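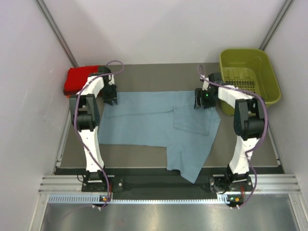

Light blue, spread out before the first fold.

On Thursday evening I decided that I will finally learn to fold a shirt properly. I am 40 years old and until now my method was to fold it in half, then in half again, and push it in the drawer before it opens. My mother folded everything for me when I was a child, and later I lived in places with a rail and hangers, so the question did not come up. In the flat in Lastmont there is one small wardrobe and a chest with four drawers, and the drawers have won.

My teacher was Ultan Fitzgerald, who worked 11 years in the shop of Quinlan, the outfitter near the station (it is closed now, there is a bakery). He told me that in the week before school began they folded 800 shirts, and that in August his thumbs hurt even when he was asleep. I believe him. He folds while he talks and he does not look at his hands.

The first thing I learned is that most of the work is before the folding. I always wanted to start immediately. Ultan says you must lay the shirt down and then leave it alone for a moment and look at where it is not flat. A soft cotton shirt does not want to lie in the shape of a shirt. One side goes straight and the other side runs away from you, and the hem makes a step where you did not ask for a step. You take it by the two upper corners, lift it a little, and let it come down again. Then you smooth from the middle to the outside with the flat hand. I was smoothing from the outside to the middle, and so I collected all the wrinkles in one place, like somebody sweeping under a carpet.

The pocket is a help. I had never thought of this. The seams of a patch pocket are straight, or they should be, and if the pocket looks crooked to you then the cloth around it is pulled. Ultan moves the fabric until the pocket is right and only after that he touches the sleeves.

Then it goes like this, as I wrote it in my notebook:

Buttons closed, the first, the third and the last. Turn it over so the front is on the table.
One side comes in to the middle of the back, and the sleeve goes down along the fold, not across.
The same with the other side. The two edges may almost meet but they should not lie on top of each other.
The tail up by a hand's width, then the rest in half, up to the collar.
Turn over and do not correct anything from the front.

The last point is difficult for me. I always want to pull something, and when I pull, the collar moves and I have to start again from the beginning.

My tenth shirt was acceptable. My eleventh was worse than the third — I think I was tired, and it was already past nine. Linen I cannot do at all yet. I have a linen shirt from Bavisow, a present from my sister, and it has its own opinion about everything. For now it stays on the hanger.

Next I want to try the fitted sheet. Ultan says he will not be available that day.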